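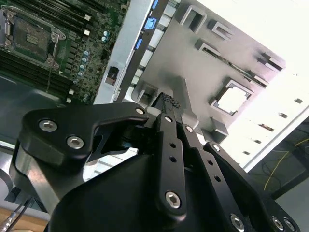

**mobrien_t** wrote:

My son's school sent a letter in March offering an online counseling program called Atlow. It's 48 sessions for $260, and a counselor checks in every other week. Has any parent here used it? The letter says it "builds coping skills at the root," and I can't get a straight answer on what that means. He's 13 and would happily talk all night about bolts, brackets and the inside of an open server. Feelings, one word. I don't see how a screen fixes that.

---

**Grorside_mom** wrote:

We did it. My daughter liked the play-based parts and skipped the worksheets. Did it help? She was calmer by summer, but she also changed homerooms, so who knows.
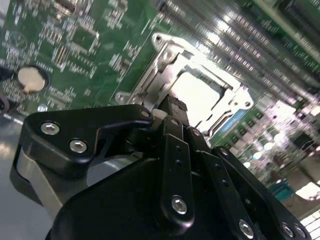 *Motherboard and CPU socket, close up*

---

**T. Dumitrescu** wrote:

I'm a school counselor (not at Grorside) and I think you're being a bit hard on it. Kids who won't talk face to face sometimes type a lot. The check-ins are the part that counts. Ask who does them and whether that person is licensed.

---

**mobrien_t** wrote:

I did ask. I got a brochure.
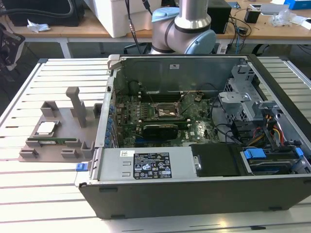

@Dumitrescu, fair point about typing, but "sometimes" is carrying a lot there. Our last family counselor, Maj-Britt Öberg, got more out of him in 2 visits than the school did all year. She let him bring something to work on while they talked. A desktop tower on its side with the side panel off and the CPU socket empty is the kind of thing he'd sit over for an hour, and he'd tell you about his week without looking up. I haven't seen a website do that.

---

**kettle_lid** wrote:

So go back to her? Not being snarky. If she worked, why look at the app at all?

---

**mobrien_t** wrote:

Insurance. She's out of network now, and the wait at the Millosetti clinic is long. 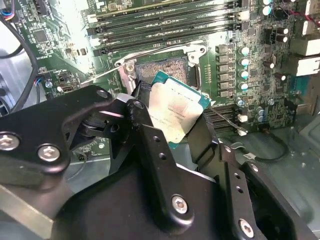
They also want both parents at intake, and his dad works nights. I may pay for the program and quit if the first check-in is a form letter.

---

**T. Dumitrescu** wrote:

Get the refund terms in writing first. I still say give it a month.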